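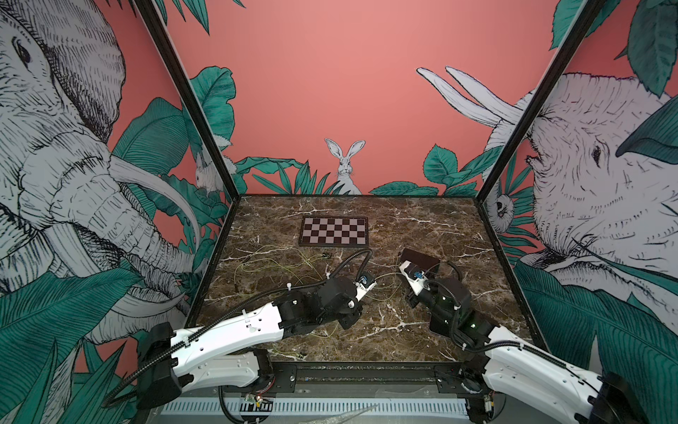 Home Courses Handouts Schedule Contact

Surfaces and Pattern, Unit 4
Stone tops, painted walls, and small patterned objects

This unit covers what happens when several strong patterns share a small space. Read it before Monday. Bring your sample board and a pencil.

1. Veined stone

Marble is limestone that has been changed by heat and pressure. The veins are other minerals that were in the rock. Brown marbles often get their color from iron compounds or organic matter, and the pale veins are usually calcite.

For pattern work, treat a veined top as a large, irregular print. Ask two questions. Which way do the veins run? How strong is the contrast between vein and ground? A dark brown top with white and tan veins has high contrast and will draw the eye even with nothing on it. A gray top with slightly darker gray veins will not.

Dark tops also hide things. A flat brown object laid on brown marble nearly disappears, while thin yellow-green wire shows up at once. Keep this in mind when you choose small items for the surface.

Care: wipe with a damp cloth and a pH-neutral cleaner. No vinegar and no lemon. Acid etches calcite and leaves a dull spot, and sealer does not prevent it.

2. Murals

The course uses three kinds of wall drawing: line only, flat color only, and mixed. A pink-salmon wall with green tropical leaves and black-and-white pen-drawn animals is mixed. The color sits in the ground and the plants, and the animals carry the line work.

Scale matters more than subject. A big elephant head with a long curved tusk can fill most of a wall and still be easy to live with, provided the rest of the drawing gives it room. Many small animals of equal size read as wallpaper.

Wrinkles, fur, and feathers should be drawn at the distance from which they will be seen. In the Henda exercise, students who hatched the trunk too finely found that it turned into a gray patch from the doorway.

3. Regular pattern against irregular pattern

A checkerboard is the plainest regular pattern there is. Set on veined stone, it stays readable for two reasons: the squares have straight edges, and the board usually has a border. A dark border around dark brown and pinkish-white squares separates the board from the top. Pale squares close to the wall color also tie the two together.

Try the same board without its border on the Odow sample top and compare.

4. Edges

Black posts at the corners and black edging along the top of a surface work like a picture mount. They tell the viewer where one pattern stops and the next begins. Where there is no edging, leave a plain strip.

Exercise (30 minutes)

Work from the Marar sheet. Mark each surface as plain, regular, or irregular. Choose one to quiet down and write two or three sentences on how you would do it without replacing the stone. Hand the sheet in at the end of class.

Reading: Stetine course pack, section on natural stone.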